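How to Get Tea Stains Out of Mugs (Without Buying Anything With a Rocket on the Label)

If you drink tea in any quantity, the inside of your mugs will sooner or later go the colour of a garden fence. The brown stuff is tannin, helped along by hard water, and washing-up liquid does next to nothing to it. I know this because I washed one mug every morning for 14 years and it got steadily darker, like a pub ceiling.

Everything below uses things you probably own. If you don't, a box of bicarb costs less than the tea did.

What you need

Bicarbonate of soda
White vinegar (the clear sort, not the sort for chips)
A soft sponge or an old cloth
Hot water
An old toothbrush, for handles
Patience, or failing that, a radio

Step 1: Find out what your mug is made of

Turn it over. If the base says dishwasher safe, it will survive anything on this page. If it has gold on the rim, skip the vinegar entirely and stick to a very gentle rub. Gold trim is thinner than you'd hope, and I have the bald saucer to prove it.

Step 2: Make a paste

Put a heaped teaspoon of bicarb in the mug and add water a few drops at a time until it looks like toothpaste. Most people add too much water at this point. Add more bicarb. Most people then add too much bicarb. You see where the box goes.

Step 3: Rub

Work the paste round the inside with the sponge in small circles. Light stains go in under a minute. Pay attention to the ring just below the rim, which is where the tea sits while you answer the door, and to the corner at the bottom, where sponges don't like going. Rinse and have a look before you do it all again.

Step 4: Soak the stubborn ones

For a mug that has been through an office, mix 100 ml of white vinegar with 300 ml of hot water in a jug, fill the mug to the brim and leave it overnight. Tip it out in the morning and rub with fresh paste. Do not mix the vinegar and bicarb together in one heroic fizz. It looks marvellous, and what you have left is slightly salty water.

And please, label it. Arlo Nguyen-Tran, with whom I shared a kitchen at Eleck, once took a good swallow of mine on a Thursday and had to be spoken to kindly until lunch. 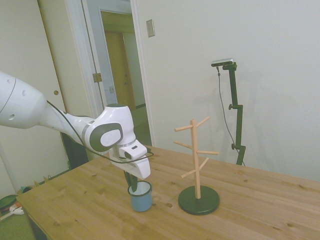

Pale blue mug, white on the inside, next to a bare mug tree.

Step 5: Take care with enamel

Enamel is glass baked on to metal, so treat it as you would glass. Bicarb paste is fine. Wire wool is not. Nor is a long vinegar soak, which can dull the surface; ten minutes is plenty. If there's a chip, dry that bit well or it will rust, and you'll be back here looking for a different page.

Step 6: Rinse and dry properly

Rinse twice in hot water. Any bicarb left behind gives the next cup a flavour I can only call "swimming bath". Dry the inside with a clean tea towel, then hang the mug up or stand it the right way round. Upside down on a flat shelf traps the damp and gives you that cupboard smell.

How often?

Once a fortnight with the paste and you'll never need the soak. I do mine when the kettle's on. I have kept this up since July, a personal best.

What about denture tablets?

They work. One tablet, warm water, an hour, rinse well. You do have to buy them, and the chap at the till in Grekholm now asks after my gums.

What about bleach?

No.

Comments on this page are closed after 1,948 of them, nearly all about whether the milk goes in first. Corrections about actual stains can be posted through the door at Eshun.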